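Progress report to Grastine, second period
Project: Drala, two-arm handling of tableware
Prepared by: Hicham Abdel Rahman, Flodine
September 2, 2021

1. Summary

The work went well until the fault on the left arm, which stopped us for most of one week. One finger of the left gripper closed without a command while Meriem Shawky had her hand near it. She was not hurt. Under the terms of the grant we must report any unexpected movement near a person, so the larger part of this report is about that event, what we found, and what we changed.

2. Work completed

The table-setting task was planned for 100 trials in this period. We finished 38 before the fault and we have not counted any trials made after it, as the settings of the gripper are now different. Plates are the easiest objects for us. Cups with small handles are still difficult, because the fingers often touch the handle before they reach the rim. The grasp planner from Amrani is installed and runs at the speed we asked for.

3. The fault

Meriem was correcting the position of a cup between two trials. The arms were in pause, which stops the joints but, as we learned, does not stop the grippers. The left gripper received an old close command that had stayed in the queue, and it closed at normal force. Meriem took her hand away and pressed the emergency stop. The stop worked as it should.

We repeated the condition later with no person near the table. In 60 attempts the gripper closed by itself 2 times. Both times the pause was pressed while a grasp was being sent, so the command waited and was released when the connection refreshed. The fault was in our own control software. The gripper and the planner from Amrani were not the cause.

The right gripper uses the same code, and we must assume it could do the same, although we never saw it. 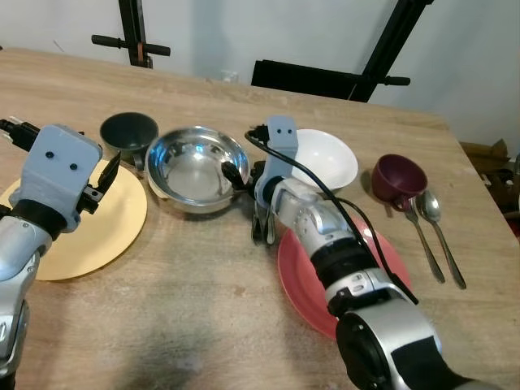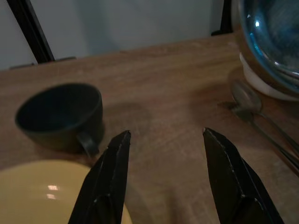
The tableware setup: both arms over the table in the first picture, and the view between the fingers of one gripper in the second.

4. What we changed

The pause now cuts the command line to both grippers and empties the queue. After a pause the operator must confirm on the screen before any finger can move. We also reduced the closing force to the lowest value which still holds the steel bowl.

There is a new rule for people. No hand goes over the table in pause mode; the operator uses the full stop first, every time. This makes the trials slower — Meriem thinks the loss is acceptable, and I agree with her. The rule is written in the lab instructions and all operators have signed it.

5. Open points

The new pause has passed our bench test, but it was not yet tested with both arms moving close to each other. We want to do this before we start counting trials again.

The cables on top of the grippers are a smaller matter. They can hang over the bowls and touch a rim when an arm comes in low. We did not see a failure from this, but a pulled connector could produce a lost or delayed message, and after this fault we prefer to fix it early. New cable clips are ordered.

6. Effect on the plan and the budget

The full set of trials will now be finished in November. We do not ask for more money. The clips and the extra testing hours are paid from the maintenance line, which was not used in the first period.

We would like Grastine to confirm that the later date is acceptable. The complete log of the fault can be sent on request, and Meriem Shawky can answer technical questions about it directly.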